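Questions we get about the Turnau seed swap, mostly in the weeks before it opens!

## Do I have to bring seeds to take seeds?

Nope. Come empty-handed your first year and take up to 2 packets from each table. If you catch the bug (most people do), save something over the summer and bring it back next time.

## What kinds of seeds will be there?

Beans and tomatoes, always, in amounts that are frankly a little silly. Last time we put out 700 packets and the tomato table was still the longest. There's also lettuce, squash, dill, poppies, and a growing flower section that I'm very excited about. The Pirnden pole bean is back too, after two bad years. It climbs like crazy and the pods stay tender even when you forget to pick them.

## Can I bring hybrid seeds?

Store packets of hybrids are fine if they're unopened. Please don't bring seeds you saved *from* a hybrid, though, unless you write that on the packet. They can grow into something lovely, but the person planting them should know it's a gamble.

## How should I label my packets?

Variety name, the year you harvested, and your town. If you don't know the variety, write what you do know: "red cherry tomato, from my aunt, very early" is a great label. Some of my favorite plants came home with me under names like that.

## How dry is dry enough?

For beans, bite one. If your tooth leaves a dent, give them another week on a screen or a plate. Tomato seeds should slide around freely and not stick to each other. Squash seeds fool everybody, so let them sit longer than you think they need.

## Are old seeds worth bringing?

Often, yes! Tomatoes keep for years. Onions and parsnips really don't, so leave those at home if they're older than last season. A damp paper towel test with ten seeds will tell you a lot.

## Is there a talk this year?

There is, at 2:00 in the side room. Halvard Sæther is back to show how he cleans lettuce seed with a bowl and a bit of wind, and he'll take questions for as long as people keep asking them.

## Where do I park?

Behind the Estenora building, entrance 208. The front lot fills up early.
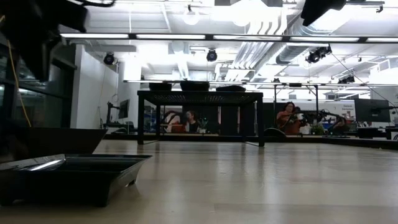

*Black tray and a taller container on a light wood tabletop.*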